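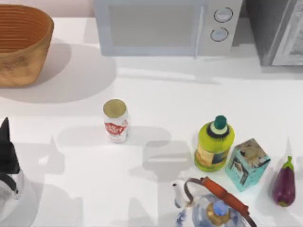 Rostam Ansari asked at the end of the last session why a player who wins the first two holes of a match is not simply "two under" the other player. The score in match play is a difference in holes, and strokes are compared only within a single hole. A player may take nine on a hole and lose no more ground than a player who takes five.

Golf Scoring and Tournament Formats
Notes for Unit 7: Match Play Brackets

Terms

Up / down: the number of holes by which a player leads or trails.
Tied: neither player leads. Older texts say "all square."
Dormie: a lead equal to the number of holes left. The leader cannot lose in regulation.
Conceded: a stroke, hole or match given to the opponent. A concession cannot be refused or withdrawn.

Reading a result

A result has two parts when the match ends early. In "3 and 2," the winner led by three holes with two left to play. A match that goes to the last green with the winner one ahead is written "1 up." If extra holes are needed, the number of the deciding hole is given, as in "19 holes."

Note that "2 and 2" cannot occur. With a lead of two and two to play, the match is dormie and continues.

Seeding from stroke play

Most amateur championships use stroke play to fill the bracket. The Skindmont Amateur, our case for this unit, takes its field down to 64 after 36 holes. Ties for the last places go to a playoff at sudden death — a hole-by-hole playoff, with players dropping out as they are beaten.

The top seed meets the 64th seed, the second meets the 63rd, and so on. In each first-round pair the two seed numbers add up to 65. Check this sum before you hand in a bracket.

Rounds needed: 64 players require six rounds and 63 matches. Each match removes one player, so the number of matches is always one less than the number of players.

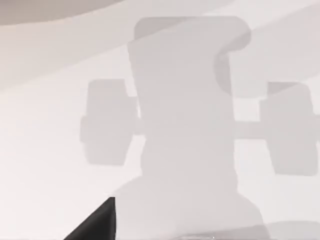
Worked case: Quintana v. Steyn

Olaia Quintana went 2 up through seven holes. Themba Steyn won the 9th and 12th to tie the match. Quintana won the 14th, 15th and 16th. She then led by three with two to play, and the result is recorded as 3 and 2. The 17th and 18th were not played.

Exercises

1. A player is 4 up after 14 holes. State the term for this position and list every possible final result, assuming no concession of the match.
2. Draw the top quarter of a 64-player bracket and mark where seeds 1 and 8 could first meet.
3. Parviz Mazandarani is 1 down on the 18th tee and wins the hole. What happens next, and how is the result written if he wins the following hole?

Bring the Rarneck scorecard to the next session. Hole handicaps are on the back.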